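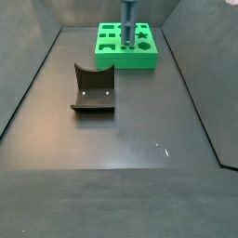

Test box from the fixed camera. Green sorter base at the back, black holder in front of it.

Plesora vs Gadton on a shape sorter, and why I don't trust my own numbers
Posted in: Grippers and End Effectors

essam_e
Thread starter

Two parallel grippers on the bench this month, same arm, same controller, same box. The Plesora cost me $440 and opens to 75 mm. The Gadton is the cheaper one and I have it on loan until the end of January. The job is to pick up a shape and put it in the matching hole in the sorter. I ran 35 tries per shape with each gripper, star and square only so far.

Square: Plesora 31, Gadton 29.
Star: Plesora 20, Gadton 24.

So the one with the worse force control and the rubber pads that smell like a new shower curtain wins on the star. The Plesora sales page says "adaptive compliance" and I'd like to know what adapted, and to what. I've set the force limit low, I've set it high, and the star came out the same within two tries.

Before anybody asks, the arm speed was the same for both and I re-taught the pick pose after swapping. Has anyone here run these two against each other on anything with a tight fit?

Essam Erraji

torque_and_tape

Did you run all of one gripper and then all of the other? Because if so you've tested "first afternoon" against "second afternoon." That base could creep a millimeter and you'd never see it from that camera.

essam_e

All Plesora first, then all Gadton, yes. The base is stuck down. I pushed on it by hand between sets and it didn't move.

torque_and_tape

Pushed on it by hand isn't a measurement. Touch off two corners with the arm before and after each set and write the numbers down. Takes a minute.

fstefanou
Moderator

I'd look at the camera before I looked at either gripper. There's an orange patch of light on the left side of the floor and a colder one toward the right. If your vision step is finding pieces by color threshold, a piece on the left and a piece on the right are two different jobs. Were the pick spots the same for both grippers?

Also those white specks on the right half of the floor. Scratches, bits of something, I don't care what they are. A blob finder will find them.

essam_e

Same pick spots, taped template. Vision is Marar, the stock package, and it doesn't use color for the pieces, it's edge matching. The specks did trip it once in early testing. I raised the minimum area and haven't had a false hit after that.

gantry_gus

Marar's edge matching is color thresholding in a nicer shirt. Look at the debug output some time.

fstefanou
Moderator

gus, that was true of the old version. The current one works on the gradient image. It still doesn't like glossy floors, and I can see that floor throwing light back.

gantry_gus

Fine, I'll take your word on the version. My point stands that the picture from up there isn't good enough to decide anything about a tight fit. The blue column comes down right in the middle of the holes and covers part of the top. Whatever is behind it, the camera is guessing.

essam_e

The hole positions aren't seen live. They're taught once and stored. The camera is only for finding the piece on the floor and for logging, so the column being in the way costs me nothing at insertion time.

gantry_gus

Then how do you score a try? Somebody watching?

essam_e

Me. A piece counts if it drops below the surface by itself after release. If it sits crooked on top, it's a fail, even when a tap would send it in.

lowbatt

That's where I'd look. You knew which gripper was on when you scored. I'm not calling you a cheat, but you paid for one and borrowed the other, and you sound annoyed with the one you paid for. With four tries between them on the star I wouldn't want my mood anywhere near the tally sheet.

essam_e

Fair. I can point a second camera at the block from the side and have somebody else score from the clips. The blue column will still be a problem from some angles.

On the four tries, I agree that it's thin. I'm not claiming the Gadton is better. I'm claiming I can't see what the extra money bought.

torque_and_tape

Force sensing you aren't using, probably. On a sorter the lead-in of the hole does most of the work. If your pieces are a loose fit you're testing the arm's repeatability, and both grippers are just along for the ride.

pell_mell

Disagree with that. I had a Gadton for a year on connector work and the soft pads are the whole story. They let the part twist a few degrees in the grip when it touches the rim. With a star that's what you want, you have five points that all have to find home. A stiff finger holds the wrong angle beautifully and jams. Put the rubber pads on the Plesora and I bet the gap closes.

lowbatt

Or the pads let the piece slip while it's being carried and you get there with a bigger error than you left with. I've had that too. Depends on the weight of the part.

pell_mell

On a plastic sorter piece? It weighs nothing.

fstefanou
Moderator

You're both guessing, and it's easy to check. Swap the pads across. Plesora with soft pads, Gadton with hard ones, star only. If the result follows the pads, pell_mell is right and the gripper brand doesn't matter for this job. If it follows the gripper, look at finger alignment.

I'd also alternate in blocks of five so that drift lands on both sides evenly. Annoying with a bolt-on flange, I know.

essam_e

Swapping every five is an hour of screws. Is there a quick changer that doesn't add its own slop? Bruderano has one listed and the spec sheet gives a repeatability figure with no load stated, so I assume it was measured hanging in the air.

gantry_gus

I own that one. It's good until you bump something sideways, then you get play you can feel with your fingers. I wouldn't put it in a comparison test. You'd be testing the changer.

torque_and_tape

Do the screws. Dowel pins if the flange has holes for them.

rennick_b

Question about the black L-shaped holder in front of the sorter. Is that where the pieces start from, or do they start on the floor? I can see a lip along the front of it. If the piece leans against the back plate you get the same angle every time, and then you don't need the camera at all.

essam_e

They start on the floor on the template. The holder is for a later test, I haven't run anything from it. But you're right, for a gripper test I could take vision out completely and start from there. I may do that for the pad swap.

fstefanou
Moderator

Please do. One thing at a time. Every comparison posted in this section ends up being three changes at once, and then we argue for four pages about which one mattered. And check the two screws in that base plate before you start, I've seen a holder wander because somebody left one finger tight.

Fotini Stefanou

lowbatt

I'd still rather see a harder fit. If the square goes in that often with both, it isn't telling you anything. Drop it.

essam_e

Keeping the square as a sanity check, fewer tries. If the square suddenly goes bad I know I knocked something.

Plan so far: start from the holder, star first, pads swapped, blocks of five, touch off two corners of the base before each block, somebody else scoring from the side camera. If the pads turn out to be the whole difference, the Plesora goes back in its box, because I can buy a lot of rubber for $440.

pell_mell

Clean the pads with alcohol between blocks, they pick up dust and go slick.

gantry_gus

And post the raw sheet this time. All of it, including the runs you threw out.

essam_e

I threw out two, both when the controller dropped its connection halfway. They'll be on the sheet.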